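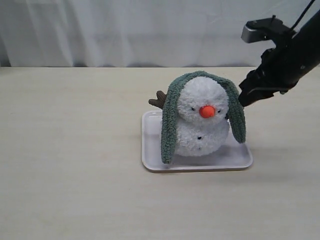 Snowman plush, white tray

Ticket subject: Rateo quoting oversize parcel rate on soft toys at checkout
Opened: Monday, September 1, 2025
Status: Resolved, watching
Priority: High
Store platform: Feslow
Connected apps: Rateo (shipping rates), Skusitz (inventory), Mạch (label printing)

Original report

Customers in Canada getting silly shipping quotes on anything in Toys. Small plush going to an address in the same province and Rateo offers oversize parcel only, no small packet, no regular parcel. Candles and tea towels fine. Mugs fine. Started after the weekend inventory sync as far as I can tell, but nobody was in the store admin so can't swear to it.

Already tried: cleared browser cache, logged out and in, different browser, phone. Same quote everywhere. Turned Rateo off and on again in Feslow. No change.

Need this sorted before the newsletter goes out, the whole thing is about toys and early Christmas stock.

Support reply

Thanks for the detail. Can you open one of the affected listings in Feslow, go to Shipping, and copy over exactly what the weight and unit fields say? Then the same for the matching item in Skusitz. Please don't edit either yet.

Store

Feslow, snowman plush: weight 600, unit kg.
Skusitz, same item: weight 600, unit blank.

So that's it then. Should be grams. It's a plush toy, it does not weigh as much as a horse. But I never typed kg anywhere and the listing was correct in March when we did the catalogue cleanup. What changed it?

Support reply

Blank unit in Skusitz is the likely cause. When the unit is empty, Feslow falls back to the store default on import. Could you check Settings, Region, Default weight unit?

Store

Default is kg. Always has been I think?? We sell in grams for nearly everything but the default was never an issue because every item had its own unit.

Checked the Skusitz export. 2,105 rows total. Unit column is empty on 97 of them, all Toys, all from the same supplier sheet. Every other category has g filled in properly. So the supplier sheet came in with no unit and overwrote ours. Lovely.

Tried fixing the snowman by hand in Feslow. Set to g, saved, checkout quote went back to normal right away. Then the next sync put it back to kg. So no point fixing them one at a time on that side.

Support reply

Correct, Skusitz is the master for weight in your setup, so the Feslow edit will be overwritten. Suggested order:

Pause the Skusitz to Feslow sync.
Export Toys from Skusitz as CSV.
Fill the unit column with g. Lower case, no space, no period.
Reimport with "update existing only" ticked.
Spot check a few items in Skusitz.
Resume the sync.
Clear the Rateo quote cache. It can hold old quotes for up to 30 minutes otherwise.

Please keep a copy of the original export before changing anything.

Store

Sync paused. Export done, copy saved. Filled column, reimported.

Import failed. Error says "row mismatch: SKU not recognized". Didn't touch the SKUs.

Opened the file again and the spreadsheet program has eaten the leading zeros off the SKU column. Every time. Going back to the saved copy.

Store

OK second go. Imported the CSV with the SKU column set as text before opening properly, filled the unit, saved, checked it in a plain text editor, zeros all there. Import went through, no errors.

Spot checked the snowman, a couple of bears, the felt ornament kit. All g in Skusitz. Resumed sync, waited, all g in Feslow.

Checkout still quoting oversize on the snowman though. Is that the cache?

Support reply

Sounds like it. Rateo, Advanced, Clear stored quotes. Then test with a fresh cart, the old one keeps its quote attached.

Store

Yep. Cleared, new cart, small packet is back as the first option and the price is what I'd expect. Tried an address in the next province and one in the Territories, both sensible. US address also fine.

New problem, possibly related. Mạch is still printing the old weight on labels for orders placed before the fix. A few customers did pay the crazy rate, bless them, and I have to ship those today.

Support reply

Labels are built from the weight stored on the order at time of purchase, so older orders won't update by themselves. In Mạch open the order, choose Edit parcel, enter the real packed weight and pick the service again. The difference in postage can be refunded from the Feslow order page under Adjust shipping. Use Adjust shipping and leave the main Refund button alone, that one cancels the order and puts the item back in stock.

Store

Found that out with the first one. Order re-created by hand, stock corrected. The rest went through Adjust shipping no trouble. Labels reprinted with the right weights, old ones voided. Customers emailed.

Can the import be made to reject a blank unit? Would rather have it fail loudly than do this again when the next supplier sheet turns up.

Support reply

Yes. Skusitz, Import rules, Required columns, then tick Weight unit. It's off by default. You may also want to change the Feslow default unit to g given what you sell, but check for any items that rely on the kg default first.

Store

Required column ticked. Tested with a junk file with the unit missing and it refused it, good. Leaving the default at kg for now, the garden planters might be using it and I havent got time to look today.

Newsletter is scheduled. Leave the ticket open until the next overnight sync has run please, will post the result here.

Store

Sync ran. Units all still g. Quotes normal. Fine to close when your end is ready.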